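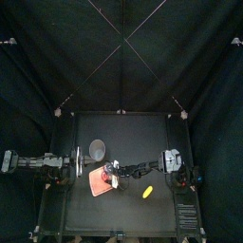 Urmas Urbonaitė wants blood group back at the top of the form, where a medic would look first, and says the last version had it under the hotel bookings. Fair. Moved.

FIELD ASSIGNMENT CHECK: REPORTERS AND PHOTOGRAPHERS
Trimero desk. Checked by Graham Hartley
Saturday, March 11, 2023
Trip: Darkine, then by road to Clirnel if the road is open

1. PAPERS
Passport, six months left on it. OK
Press card. OK for the reporter. Photographer's ran out in October, new one applied for, not here yet. NOT OK
Accreditation letter, stamped, local language. OK, but only one copy. Need one each plus a spare in the car.
Blood group and allergies, on paper, on the person. OK
Next of kin form, sealed. Missing for the driver. He counts as crew, please stop leaving him off.

2. INSURANCE
Cover in force for the whole trip. OK
Freelances named on the policy. Photographer is, fixer isn't. Rang them, policy ref ends 626, they want it in writing. Do it today.
Evacuation cover. OK, but read the bit about convoys. Travelling with an official convoy may need telling them beforehand. Ask.

3. VESTS AND HELMETS
Plates in date. One set fine, other set I can't read the date, label rubbed away. Treat as out of date.
Velcro holding. Weak on the left shoulder of the large vest. Swap it.
Helmets, chin straps. OK
PRESS patches, removable. OK. Decide with the fixer whether to wear them, it changes from town to town and I'm not ruling on it from here.

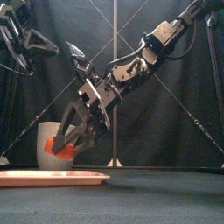
Black arm and speckled cup.

4. FIRST AID
Tourniquets, 2 per person, on the outside of the vest. One person had theirs at the bottom of a rucksack under the chargers. Moved it myself.
Dressings sealed. OK
Chest seals. One pack torn, binned, replaced.
First aid course done. Reporter yes. Photographer's certificate lapsed, refresher booked. Doesnt travel till it's done.

5. PHONES AND CALL-INS
Sat phone charged and tested outdoors. OK, took up to 10 minutes to get a signal, so allow for it.
Call-in times agreed: morning, and 2000 local. Late means late. Desk starts ringing at once.
Code word. Agreed, not written here.
Phones cleared of old contacts and messages. Reporter done. Photographer says "tonight". Check tomorrow.

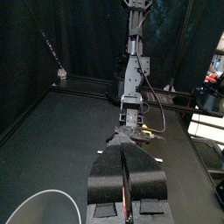

Same goes for laptops, which I forgot to put on the last form. Old interviews off, sources' names off, encrypted copy stays with the desk. If a border guard asks for the password, hand it over and ring us after. No story in there is worth an argument at a checkpoint.

6. VEHICLE AND DRIVER
Tyres, spare, jack. Driver says fine. Want photos of the spare.
Fuel for there and back. OK
Seat belts, all seats. Back middle one jammed. Nobody sits in it.
Route agreed, second route agreed. First yes. Second is still a line on a map, needs somone local to say whether the bridge is in use.
No following military or police vehicles closely. Read out to all three, all three nodded.

7. POLLING DAY
Not standing in queues longer than needed for the pictures. Agreed.
Way out picked before the camera comes out. Agreed.
Either of them can call it off, no reason needed, no grumbling from the desk. Urmas asked for it in writing so there it is in writing.

RESULT
Not cleared yet. Outstanding: press card, driver's form, fixer on the policy, plates, first aid refresher, phone, spare tyre photos, second route.

Comments
Urmas: plates could come from Org, they lent us a set before. Want me to ask?
Graham: yes please, large, and get the date on the label read out to you over the phone before anybody drives over there.
Urmas: will do. Fixer's letter went off at lunch btw.
Graham: good, ticking it when they reply.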